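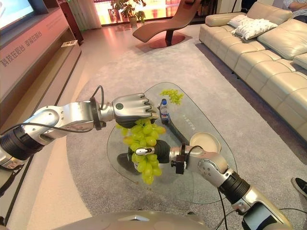 About Jolmont

Can a machine do your chores yet? We get asked that at every open house, by kids and by grandparents, and our answer is "some of them, slowly, on a good day." We think that's a wonderful place to be! Ten years ago the answer would have been a flat no, and finding out which chores have moved over to the "some" pile is pretty much what we do all week.

Jolmont is a small school and workshop in Janddale. We teach evening and daytime courses for people who want to work with home and shop-floor robots: set them up, test them, fix them, and tell a customer truthfully what they can handle. Most of our students come from other jobs. We've had bakers, a bus mechanic, two sisters who ran a dry cleaner's, and plenty of people straight out of high school.

How we started

Waltraud Fankhauser opened the school after many years of servicing packing machines. She had a running list of jobs those machines couldn't touch, and nearly everything on it was soft, round or easy to bruise. Fruit was near the top. So was laundry. The list still hangs by the coffee maker, a lot longer than it used to be, with a pencil mark next to each item that a student team has managed 12 times in a row.

Why grapes?

Every new group spends its first week on grapes (bring an appetite, we buy a lot of them). A bunch has no flat side and no fixed shape. You take hold of it at the top, by the stem, and the rest hangs and swings however it likes. Squeeze in the wrong spot and you've made juice. With two arms there's more to work out, like whether the second one should come in underneath or just stay out of the way, and people get into terrific arguments over it.

Then there's the furniture. A glass coffee table is lovely to look at and hard on a robot's cameras, which can see right through it to the rug. Put a water bottle and a bowl close by and the arm has to mind its elbows too. We like practicing around ordinary living room things, sofas and throw pillows included, because those are what a home robot is going to meet.

Where things stand

Picking up one known thing and setting it down in a clear spot: yes, pretty reliably. Clearing a table of mixed dishes: getting there. Folding a fitted sheet: please don't ask. On the shop floor it goes better, because you can put the parts in the same place every time. Our Tanner course covers that side, with sorting, bin loading and machine tending. The Carel course is the household one, and it's where the grapes live.

We write down every try, the bad ones included. Last July one group logged 804 tries at putting fruit in a bowl and read the whole log aloud on their last evening, which took almost 2 hours and was a lot more fun than it sounds.

Come and see us

Courses run in small groups, and you don't need any background in coding. If you can follow a recipe and don't mind doing it over, you'll be fine. Visitors are welcome at our open houses, and students are happy to let you try the controls. Ring the bell at the side door, as the front one sticks.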